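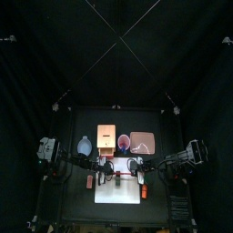
Selon Geeta Bajpai, on perd plus de films à l'étape des droits qu'à celle du tournage, et elle conseille de lire le contrat d'option avant même d'ouvrir le film d'origine. Voici comment préparer une demande de droits de remake pour un petit long métrage régional.

1. Trouver le bon détenteur
Le nom du producteur au générique ne suffit pas. Les droits ont pu être cédés, en tout ou partie, à un distributeur. Pour Droltonau, le producteur Ellberg n'avait gardé que le sous-titrage ; le remake appartenait à Grelto. Demandez la chaîne des droits complète par écrit.

2. Délimiter la demande
Indiquez la langue, les territoires et la durée. Précisez si vous reprenez les chansons : la musique fait souvent l'objet d'un contrat séparé.

3. Proposer une option
Une option bloque les droits pendant que vous cherchez le financement. Une somme de 1000 euros peut suffire pour un titre peu connu, à déduire du prix final. Prévoyez une clause de renouvellement – elle se négocie mal après coup.

4. Envoyer le dossier
Joignez un synopsis de deux pages, une note d'intention et un budget prévisionnel. Laissez 60 jours pour répondre, puis relancez une seule fois.

5. Attendre avant d'annoncer
Pas de titre ni d'acteur dans la presse tant que rien n'est signé. Kári Ketilsson avait parlé de Kandpal en septembre, et le vendeur a revu son prix à la hausse.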